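Workshop notebook, Midby site, April
Entry by N. Dawber. Circulate to B. Treloar and C. Fothergill.

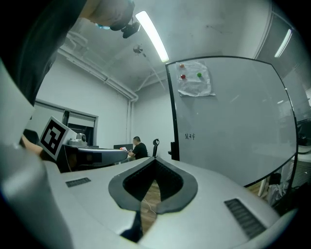 Work on the hand-held grippers continued through the morning. The procedure remains as set out in the previous entry: marker card presented first, calibration confirmed, then recording. A calibration carried over from an earlier session is not to be relied upon, whatever the screen reports.

The principal matter today was the effect on the packing staff at Haworth. Under the Siltia plan, 11 members of staff will divide their shift between the line and demonstration work. Ms Fothergill reported that six have completed the induction. The remaining five have asked for written confirmation that time spent demonstrating will be paid at the line rate. I consider the request reasonable and have passed it to Mr Baert.

Mr Treloar raised the question of fatigue. Staff who pack all day alter their grip without thinking; with the tool in hand they tend to hold the wrist fixed. It is proposed that no demonstration should run beyond 15 minutes without a change of operator. Mr Hsueh would prefer a longer period, as each change interrupts the recording. Left open.

It was further noted that the experienced packers are uneasy at being asked to slow down. Their speed has been the basis of their standing on the line, and the new work sets little store by it. Supervisors are asked not to compare demonstration output with line output on the shift sheet. A separate column is to be added.

Outstanding:
Spare marker cards to be printed for Jakbridge (Hsueh).
Wording on pay to be agreed before the next induction (Baert).
Wrist supports: two makers to be approached, prices to me.

Resumed at 14:20. Second operator's recordings not yet checked.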